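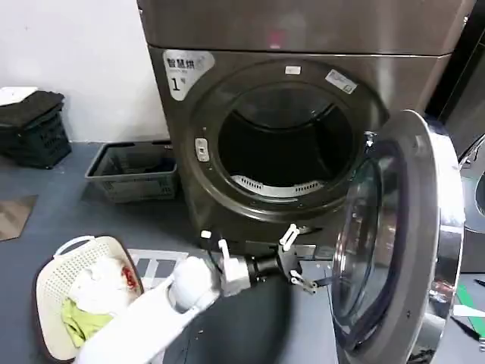
Written by the Technical Documentation Editor, Triluvham Laundry Systems
Last revised September 12, 2025

Section 7: Setting up card payment and running the first cycle

Follow this section once the machines are in position, levelled and connected to the mains. It covers pairing the payment reader with the site controller, setting prices and checking each dryer before the room opens to residents. For venting and electrical work, see Section 4. For washers, see Section 8.

Before you start

You will need:
- the site controller, already mounted on the wall
- the installer card from the welcome pack
- the price sheet agreed with the building manager
- a dry cotton load for the test cycle, such as a few towels
- the machine numbers for the room

Each machine must have its own number, and the number must be easy to read from where a customer stands to pay. Do not use the same number for a washer and a dryer in one room. The controller will accept it, but refunds may be sent to the wrong machine.

7.1 Pairing the reader

1. Switch on the site controller and wait for the green light to stay on.
2. Hold the installer card flat against the reader until you hear two short tones.
3. On the controller, choose Site, then Add reader.
4. Enter the site code. Older Danmont readers ask for the code twice.
5. When the reader shows READY, press Save.
6. Remove the installer card and put it back in the welcome pack.

Note: If the reader shows error 187, the site code has been entered for a different building. Choose Clear, then go back to step 3.

Note: Sites that moved over from the Zistholm token system must finish the token count before pairing. Any credit left on the old system cannot be moved afterwards.

7.2 Adding the dryers

1. Choose Machines, then Add.
2. Select Dryer. Where two units are stacked, add the lower one first.
3. Type the machine number exactly as it is marked on the front.
4. Press Find. The display on the dryer will flash.
5. Check that the correct display is flashing, then press Confirm.
6. Repeat for each dryer in the room.

If the wrong display flashes, press Back and swap the two data leads at the junction box. Do not correct the fault by changing the number on the machine.

CAUTION: Isolate both units of a stacked pair before opening the junction box. Switching off one unit does not cut the supply to the other.

7.3 Setting prices

Prices are charged by time. The controller is supplied with no price set, and a dryer will not start until one has been saved.

1. Choose Prices, then Dryers.
2. Enter the price for one block of time.
3. Enter the length of the block in minutes.
4. Set Top-up to Yes if customers may add time during a cycle.
5. Press Save, then Send to machines.

The manager code is needed for step 5. The code set at the factory is 2177. Change it before you leave the site and write the new one on the handover form. Rooms on the Chevalier tariff take their prices from head office, and the Prices menu will be greyed out.

7.4 Test cycle

Run this test on every dryer.

1. Open the door and look inside the drum. Remove any packing, leaflets or loose tape.
2. Check that the lint filter is clean and properly seated.
3. Put in the test load and close the door until it clicks.
4. Pay for one block with the installer card. No money is taken.
5. Press Start and let the dryer run for 2 minutes.
6. Open the door. The drum must stop and the time left must stay on the display.
7. Close the door, press Start again and let the cycle finish.
8. Clean the lint filter and refit it.

CAUTION: Never run a dryer with the lint filter missing or damaged. Lint in the exhaust duct is a fire risk.

CAUTION: The drum and the door rim may be hot at the end of a cycle. Let them cool before you touch any metal parts.

If the time left goes back to zero when the door is opened, set Hold time to Yes in the Machines menu and repeat the test from step 3.

7.5 Handover

Print the machine list from the controller and fix it inside the lid. Leave the signed handover form with the building manager and send a copy to Triluvham with the job sheet. Price changes made after handover are covered in Section 9.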